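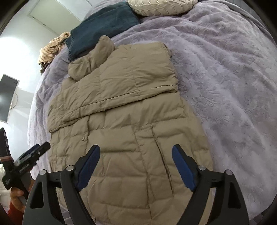 Khaki-beige quilted garment on a lavender blanket.

Plekgate Diaspora Screen Directory: progress report to the funder
Prepared by Lorna Gillies, project lead
Sat 13 February
4 min read

Summary

The directory moved from the old static site to the Grurno platform during the reporting period. Listings can now be created and edited by the film-makers themselves, subject to checking by an editor. The film pages and the events calendar are live. The messaging function is late and is covered under Delays below.

Work completed

All existing entries were exported from the old site and matched against the contact list. The new database holds 2293 records, covering short films, web series, performers, composers and crew. Duplicates were merged where the name and email address agreed. Where only the name agreed, both records were kept and flagged for an editor to look at, as several contributors share a family name and work in the same trade.

Name handling was rebuilt. The old site stripped Vietnamese tone marks on upload and put every name into given name, family name order. The new form has a single display name field, stored exactly as typed, and a separate sort field. Search ignores accents, so a visitor with an ordinary British keyboard will still find the right person. Tươi Khương tested this with Vietnamese, Korean and Chinese names and reported two faults, both in the sorting of hyphenated names. Both have been fixed.

Each film page now carries a synopsis, running time, language, subtitle languages and a screening contact. Video is not hosted by the directory. Pages link to wherever the film-maker has placed the work, and a link checker run by Skasitz under the hosting agreement sends a list of broken links to the editors.

The Chu strand, which covers first-time short film-makers, has its own landing page. Entries in the strand are tagged and also appear in the main listings. We had planned to keep the strand fully separate, but testers missed it when it was only reachable from the menu.

Contributor take-up

Invitations to claim an entry were sent to every contributor with a working email address. To date 200 entries have been claimed. Most of those people changed their biography or added a credit, and a smaller number asked for their entry to be removed, which was done. Unclaimed entries remain visible with a note that the details come from the old site.

Take-up is lower among musicians than among film crew. Replies suggest the form asks for film credits too early and gives little room for live work. A revised form is in draft – it moves credits to the second page and adds a field for venues.

Spending

The £4000 allocated to data transfer and accessibility work has been spent in full. The transfer cost less than planned and the balance went on captioning the help videos. No money has been moved between budget headings. Invoices are held at the Plekgate office and can be supplied on request.

Delays

Messaging between members was due in this period. The first version exposed the sender's email address in the reply header and was withdrawn before release. Skasitz has supplied a relay service, now on the test server. It will not go live until Tươi Khương has completed the privacy checks and the wording of the consent notice is agreed.

Next period

Work will proceed in this order: messaging, the revised form for musicians, then a Vietnamese version of the help pages. Translation is being done by Tươi Khương within existing hours. The summer screening listings need to be open for submissions by August, and this date is not affected by the messaging delay.

Decision requested

We ask for approval to keep the old site online as a read-only copy until the end of the grant. Hosting is covered by the current agreement with Skasitz and there is no added cost.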